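Robot Learning in the Home, Unit 3: Collecting Demonstrations

Reading for this unit: the Vivbridge collection notes, sections on episodes and on rejects.

An episode is one attempt at one task, from the first approach to the release. Record it even if it goes badly, and mark it afterwards. The Zallard set we use in the lab holds 2801 episodes of folding and stacking, out of 3000 planned. We will work with 11 of them in class.

Three points to check before you accept an episode:

Both grippers are recorded from start to finish.
The finger pads are in view in each gripper's own camera.
The task label says what was done -- "fold jumper", say, and nothing vaguer.

Folding with two hand-held grippers, bedroom setting:
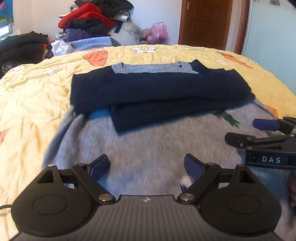
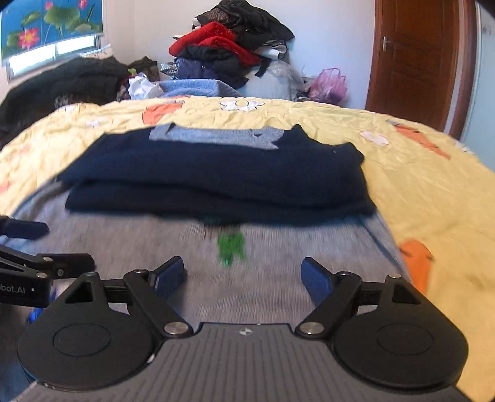

Variety in the background matters as much as variety in the garment. A model trained only on a bare table tends to fail on a bed, where the surface gives way and creases of its own look like edges of cloth. A navy jumper on a light grey one, over a yellow cover printed with carrots, gives it several such edges to sort out. Do not tidy a room before recording unless the task sheet asks for it.

For the next session, write half a page on how you would label an episode in which the fold is started twice.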